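[drellholm-collect] Handheld gripper sessions: start frames, rejects, and the pad question

List: drellholm-collect
Subject: Re: Start frames and the reject count for June
In reply to: Start frames and the reject count for June

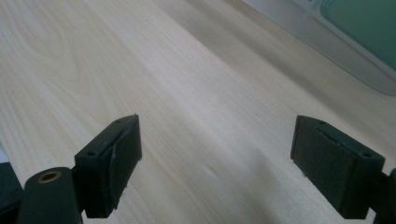
1. Start frames

The attached frame is what I would like every episode to open with: fingers apart, both pads in view and level with each other, bare tabletop in the gap between them. The wood grain is visible across most of the view, and that is enough texture for the tracker to lock onto before the hand moves. The gray-rimmed green panel in the top right corner is acceptable. The fixed reference does not need to be in view at the start, and nothing in the pipeline reads that corner.

On to the points raised in the earlier message, in order.

> We rejected 40 of the 111 episodes from the Mercado tabletop task.
> Most of these were thrown out by the pose check and not by a person.
> I would like to know whether we should loosen the check or change
> how people record. I do not want to loosen it if the poses are bad.

Do not loosen it. I went through the rejected set and the poses are bad in nearly all cases. The failure has one main pattern. The operator presses record with the gripper already moving toward the object, and the tracker initializes on a blurred frame. It then carries an offset through the whole episode. Replaying the trajectory puts the fingers beside the object at the moment of closing. A policy trained on that learns to close on air.

The check flags this by comparing the tabletop plane at the start of the episode with the plane at the end. If the two disagree, the episode goes out. It is a crude test and it lets through some drift that cancels itself, but I have not seen it reject a clean recording yet.

The change to make is in the recording procedure:

- Bring the gripper to the start position over a clear part of the table.
- Open the fingers fully.
- Press record, hold still for 2 seconds, then begin.
- At the end, open fully again and hold for another 2 seconds before stopping.

The closing hold matters as much as the opening one. Several episodes were stopped while the fingers were still leaving the object, and the plane estimate at the end was no better than at the start.

> Can the two holds be trimmed afterward? They will teach the model
> to wait.

Yes, they are trimmed. The converter drops frames from both ends until the speed of the gripper goes over the threshold, then backs up a short margin. The trimmed frames stay in the raw file. Please do not trim by hand before upload. Hand-trimmed files lose the stretch used for initialization, and I have to send them back.

Pauses in the middle of an episode are a separate matter and are not trimmed. If you stop to think, the model gets a demonstration of stopping to think. Discard the episode and record it again.

2. Finger width

> The width signal jumps on some recordings. It reads fully open,
> then half, then open again, with no motion of the fingers that
> I can see in the video.

Width is estimated from the position of the two pads in the image, so anything that hides one pad or changes its outline will disturb it. I found two causes in the files you listed. One is the operator's free hand passing between the camera and the left finger. The other is a dark object held directly against a dark pad. The pads are close to black under indoor light, and the detector cannot find the boundary if the object is the same shade.

For the first cause, keep the free hand off the table for the whole episode. If the task needs two hands, it belongs in the two-gripper set and not in this one.

For the second, I have added a fallback that uses the corner holes on top of the pads instead of the full outline. They are small but they hold up well as long as the light is even. It runs only when the outline confidence drops. Please rerun the listed files with the current converter before recording replacements, as some of them may be recovered.

Calibrate the width at the beginning of each session: five slow open and close cycles with nothing between the fingers. Save it as its own file with the session tag. It takes less than a minute. Reusing the calibration from the previous session is not allowed, even if the same unit is used by the same person. The pads can be reseated between sessions and the zero moves when they are.

3. Pads

> Is it all right to keep using pads that have scuffs on them? We have
> one spare set left and would like to save it for later.

Scuffs are fine. A light line on the rubber face or worn edges along the top do no harm to the outline detector, and a certain amount of variety in how the pads look is useful for training. Replace a pad if the surface is peeling, if it has come loose on the finger, or if the object slips under a normal squeeze. Slipping is the one that does real damage to the data. The operator starts to squeeze harder and later than the robot would, and the timing of the close is then wrong across the whole session.

Do not mix an old pad and a new one on the same gripper. Change both, recalibrate, and start a new session tag.

I would also like the pad change noted in the session log. The Brokoser uploads have no log entries for hardware at all, and I could not tell from the files when the pads were changed.

4. Variation

> How much should we vary the starting layout? At the moment we
> shuffle by feel.

Shuffling by feel gives clusters. I plotted the object start positions for the accepted Mercado episodes and they sit mostly in the near right part of the table, where it is comfortable to reach. The far left has almost no coverage. The policy trained on this set behaves as one would expect: it is good on the near right and hesitates elsewhere.

Use the layout sheet generated by the Ratater script. It prints a start position and an object angle for each episode. Follow it in order and do not skip the awkward ones. If a position cannot be reached safely, mark it as skipped in the log and go to the next line. I would sooner have a marked gap than an extra episode from the easy corner.

Other things to vary between sessions, but not within one:

- Height of the hand at the start
- Direction of approach
- Room light, including sessions with the blinds down
- Table surface, if a second one is available

Keep the speed steady. Fast demonstrations look efficient, but the robot cannot follow them at full rate and the replay check will fail. Move at the pace you would use to set down a full cup.

5. Failed grasps

> We have been deleting every episode in which the first grasp
> misses, even if the second one works. Is that right?

Keep them, provided the recovery is clean. Recovery means the fingers open, back off, line up again, and close on the object. Tag these episodes "retry" so they can be weighted separately. Delete the episode if the object was pushed off the table, if the free hand was used to fix its position, or if it took more than two attempts.

Please do not miss on purpose. Staged misses are easy to spot in the trajectories, because the hand slows down before the error, and they do not resemble anything the robot does.

6. Target for the next batch

I need 80 accepted episodes on the same task before the next training run. Accepted means after the pose check and the replay check, not as recorded. With the holds in place the loss should be much smaller than in the June set, but plan the sessions with room for rejects.

Upload at the end of each session, not at the end of the week. If something is wrong with the calibration, one session can be repeated cheaply. The upload folder for Drellholm is unchanged. The file order is calibration, episodes, log. The checker reads them in that order and will stop at the first file if the calibration is missing.

The converter with the pad hole fallback is on the main branch now. The replay check has a known fault with episodes longer than the buffer: it reports a pass without reading the tail. A fix will be in by Wednesday. Until then, treat a pass on a long episode as unchecked and leave it in the pending folder.

One open item, for anyone on the list who has worked with the wider fingers: I have not tested whether the width fallback holds when the pads are fully apart and the outer edges leave the image. If you have a calibration file recorded on that hardware, please send me the path off list.

--
drellholm-collect mailing list
Replies go to the list by default. Please trim quoted text.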